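Ticket: replacement pads and spare grippers, kitchen set
Opened: 1 Aug 2020
Status: waiting on quote
Project: Drustow

Request
We have 6 hand-held grippers from Brumer. Need a price on 2 more, plus pads for all of them. The March budget only has a line for the grippers, nothing for wear parts.

Log

Asked Brumer for pads alone. They only list them as part of a full jaw kit. The kit includes linkages and pins we don't need.

Pellel sells ribbed pads by the pack, 30 to a pack. Price is fine but the sheet gives no thickness. Wrote back asking for it. If they are thicker than what we have, the jaws won't close all the way on thin handles, and most of the kitchen list is thin handles.

Purchasing wants to know if we can wait for the next budget. Answered no for pads, maybe for the grippers. Kitchen sessions use them in pairs, so one gripper down takes two out of use.

Moen offered a loan unit for 200 a month. Not worth it past the second month – asked them to hold the offer anyway.

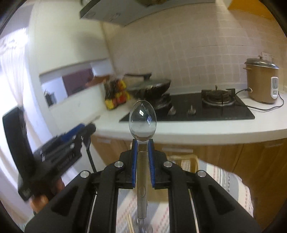 Still open is the thickness from Pellel. Once we have that, order one pack and fit a single gripper first. Test on spoons and chopsticks before doing the rest.

Also need to know if pads can go under consumables. If they can, no approval is needed and we can order the same day. The grippers stay under equipment and need the long form. Please don't put both on one form – the last one was sent back for that.

Leave this ticket open until the quote is attached.

Drustow equipment desk | Contact | © 2020 | Back to top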